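Lunau work table, white top

The Lunau is supplied by Yorath for workrooms, studios and teaching kitchens. The top has a smooth, pale finish, and the frame is rated for an evenly spread load of 100 kg.

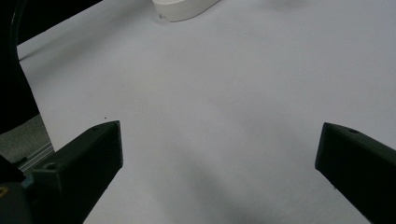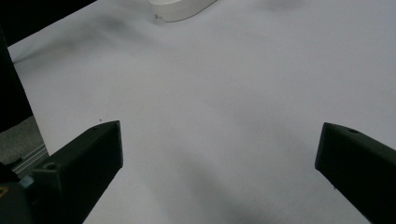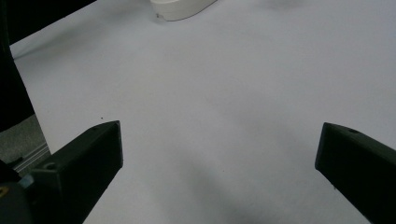 Photographs: Gwilym Ruddock / Yorath

The top should be wiped with a soft cloth and mild soap. Scouring powders must not be used – they will dull the surface. Replacement feet are sold in packs of 10 under the Prillow name.

Orders are dispatched from the Gekham depot. Customers requiring over 38 tables should request a written quotation before ordering.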